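August 11, 2026

Dish rack, two tiers, stainless. Third rack we've had on the bench since April and I'm writing this one up before anybody tells me how good it is. Ditport's sheet says it "holds a family's dishes." Whose family, and which dishes, the sheet does not say.

Rack and bowls:

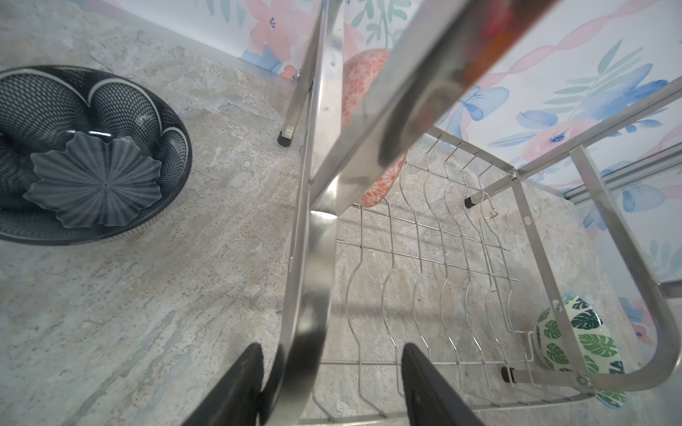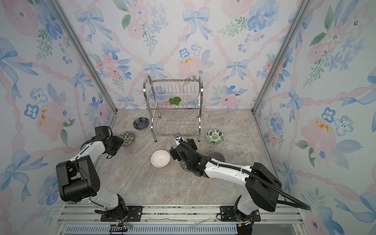
Torquil Sutherland read the first draft of this and wrote back that I'm being hard on it. His point is that a wire rack is a wire rack, that the old Burkik one had straight prongs and dropped saucers through the gaps, and that if wavy prongs keep a plate upright I should say so and move on. He'd also like it noted that he never had a bowl fall off the Burkik.

Fine. Noted. But my trouble is with bowls anyway. Slots are cut for plates. A bowl goes in on its edge, leans on its neighbor, and then the neighbor is the thing holding it up. Take the neighbor out first and see what you've got. The sheet shows plates only. I'd want a deep bowl in every third slot before I believed any number for capacity.

Other doubts, no order:

Black rubber feet. Good on this countertop, I'd guess. The Femance rack had rubber feet too and they came off in the sink the first time it got moved. Pull on each one by hand before loading and write down which ones turn.

Bolted joints. The sheet says no tools needed after assembly. I don't buy it. Put a pencil mark across each bolt head and the metal next to it, so we can tell later if it has backed out. Do it today.

Loading. Sheet claims 80 load and unload rounds with no change in shape. No mention of what was loaded. Our Intarasuk log runs to 592 rounds and the first bent wire is down at round 3, so I don't think much of 80 as a stopping point. If we're doing this, go past where the maker quit.

Weight. I have 1334 grams written on the back of the sheet in my own handwriting and no idea if that's the rack or the rack plus box. Weigh again.

Shine. Torquil likes it. Polished bars show every fingerprint and water spot, so whoever has it at home will be wiping the rack as well as the dishes. Not a fault, I guess. I'd still have picked a brushed finish.

Plan: plates alone first, then bowls alone, then mixed. Patterned dishes and plain ones both, and keep a list of which is which this time. Stop and write down anything that leans before it falls. Last time we only wrote down the falls.

Still need a towel for under the rack and a second pencil.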